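We use cookies to improve your experience on this site. By continuing to browse, you accept our cookie policy. Accept | Manage preferences

Acceptance rules for garment-handling trials on a two-arm cell

Mogens Þrastardóttir

Our department at Dalsgaard is preparing written rules for garment-handling trials on two-arm cells. The present draft, which follows the layout used at Prasovwood, treats a trial as complete when the garment has left the table. It does not address how hangers are to be held, what may remain on the rack during a run, or how cables are to be routed near loose fabric.

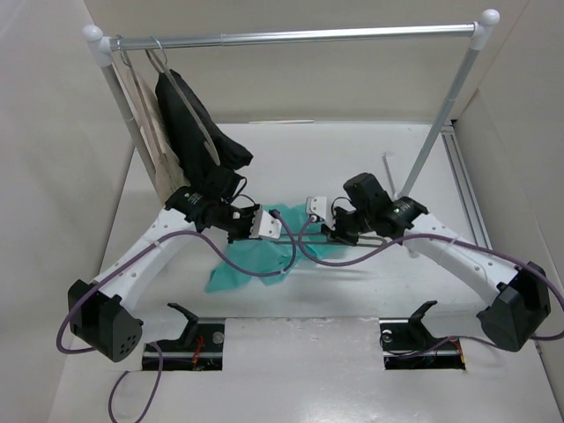 The draft also leaves to the operator the decision to stop a run when fabric and cable come into contact. In the last review period we recorded 1213 runs, of which 26 were stopped by hand, and the written reasons for those stops differ so widely that they cannot be compared. I would be grateful for guidance on two points. First, should the rules define a fixed starting state for the rack and the cloth, or permit variation within stated limits? Second, is it acceptable for both grippers to hold one wire hanger at the same time, given that each arm can then load the other through the wire?

For reference, the cell under review has a rack with items already hanging toward the left of the bar, a teal cloth on the table, and purple cables running along both arms. A wire hanger held by its two ends, with the cloth beneath it, is the case on which our reviewers disagree.
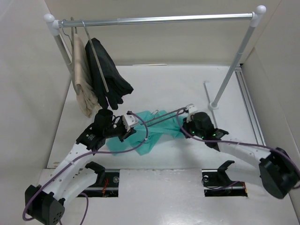

Esmaeil Najafi

Both arms may hold the hanger, provided that the rules state which arm leads. At Sasis we require the following arm to run under a force limit, and the limit is recorded on the trial sheet before power is applied. A hanger that has been bent is withdrawn and is not straightened for further use.

With regard to the starting state, I recommend permitted variation. Cloth does not fall the same way twice, and a rule that demands an identical arrangement will be ignored by the second shift. State the area within which the cloth must lie and the part of the bar that must be kept clear, and leave the folds alone. Items left on the rack should be listed on the sheet.

For stops, use a short list of codes with one line for remarks. Contact between cable and fabric should have its own code, separate from snagging.

Zekis

Just tie the cables down properly. We did 800 runs with extra ties and had no trouble.

Mogens Þrastardóttir

Thank you both. The lead-arm requirement and the stop codes will be added to the draft. Additional ties will be considered, subject to a check that the wrists retain their full range of movement.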